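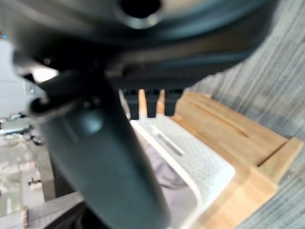
Je cherche à reprendre le jeu des tourillons sur un support en bois massif non verni, acheté d'occasion sans notice. L'étiquette sous la base indique seulement Lutholm. Les tourillons sont emmanchés à sec, sans trace de colle visible à la loupe, et tournent à la main. Le corps est une pièce épaisse, teinte miel, veinage apparent ; les deux tourillons voisins qu'on voit dressés côte à côte sont plus pâles, et celui de gauche paraît légèrement plus étroit que l'autre. Ma question porte sur ce dernier point : différence d'origine, retrait du bois ou remplacement par un ancien propriétaire ? L'usage prévu est le rangement d'assiettes à la verticale, donc efforts latéraux répétés. Poids de l'ensemble : 548 g. Longueur de la base : 168 mm.

tenon_libre
Messages : 2
Sujet : Support Lutholm, tourillons qui tournent
Publié le 19 sept. 2023

Re: Support Lutholm, tourillons qui tournent
par copeau_fin

Une photo de biais ne permet pas de conclure sur un diamètre. Pied à coulisse, deux mesures à 90° sur chaque tourillon, à la base et en tête. Un tourillon qui a séché après usinage devient ovale, le retrait tangentiel étant plus fort que le radial. Si les deux mesures sont égales et inférieures à celles du voisin, c'est un autre tourillon, pas du retrait.

Re: Support Lutholm, tourillons qui tournent
par Sowmya Reddy

La différence de teinte ne prouve rien non plus. Les tourillons du commerce sont très souvent en hêtre, quel que soit le bois du corps. J'ai un Kadia d'un modèle proche, corps foncé et tourillons clairs, acheté neuf.
Pour le jeu : colle vinylique D3, alésage dépoussiéré, tourillon rainuré. Serrage inutile sur cette longueur.

Re: Support Lutholm, tourillons qui tournent
par bdf_32

Pas d'accord pour la vinylique. Avec un emmanchement déjà libre, elle ne comble pas. Au-delà de deux dixièmes de jeu, il faut une époxy chargée, ou reprendre le perçage au diamètre supérieur et changer le tourillon.

Re: Support Lutholm, tourillons qui tournent
par Sowmya Reddy

Époxy chargée sur un objet qui va côtoyer de la vaisselle humide, je m'abstiens. Le tourillon travaille, la résine non, et le joint finit par se décoller d'un côté. La D3 avec un copeau de placage enroulé autour du pied tient très bien. Réparation faite en avril sur le Kadia, aucun mouvement depuis.

Re: Support Lutholm, tourillons qui tournent
par bdf_32

Cinq mois, c'est court.

Re: Support Lutholm, tourillons qui tournent
par tenon_libre

Mesures faites, en millimètres.
Tourillon gauche, base : 9,6 et 9,6. Tête : 9,5 et 9,6.
Tourillon droit, base : 10,0 et 9,8. Tête : 9,9 et 9,8.
Profondeur des alésages : 14 pour les deux. Diamètre des alésages : 10,0 au foret témoin, qui entre sans forcer.

Re: Support Lutholm, tourillons qui tournent
par copeau_fin

Le droit est un 10 légèrement ovalisé, normal. Le gauche est régulier et trop petit : soit une barre de 3/8 de pouce (9,52 nominal), soit un 10 poncé. Remplacement probable dans les deux cas. Je ne collerais pas celui-là. Barre de hêtre de 10, coupe à longueur, chanfrein au pied, et la question du comblement disparaît.

Re: Support Lutholm, tourillons qui tournent
par Sumathi Iyer

Stocker la barre quelques jours dans la pièce où servira le support avant de couper. Vérifier aussi le fond des alésages : s'il reste de la vieille colle, le pied ne descend pas et la portée utile diminue.
Finition : huile pour plan de travail, deux couches fines, essuyage, 30 minutes entre application et essuyage. Ne pas huiler les pieds avant collage. J'utilise de la Bronetti, la Warrier laisse un film collant sur le bois de bout.

Re: Support Lutholm, tourillons qui tournent
par bdf_32

D'accord pour le remplacement du gauche. Pour le droit, D3 si vous y tenez.

Re: Support Lutholm, tourillons qui tournent
par tenon_libre

Barre de 10 commandée. Fonds d'alésages propres, vérifiés à la pointe. Collage des deux à la D3, huile ensuite. Je redonnerai les cotes après collage.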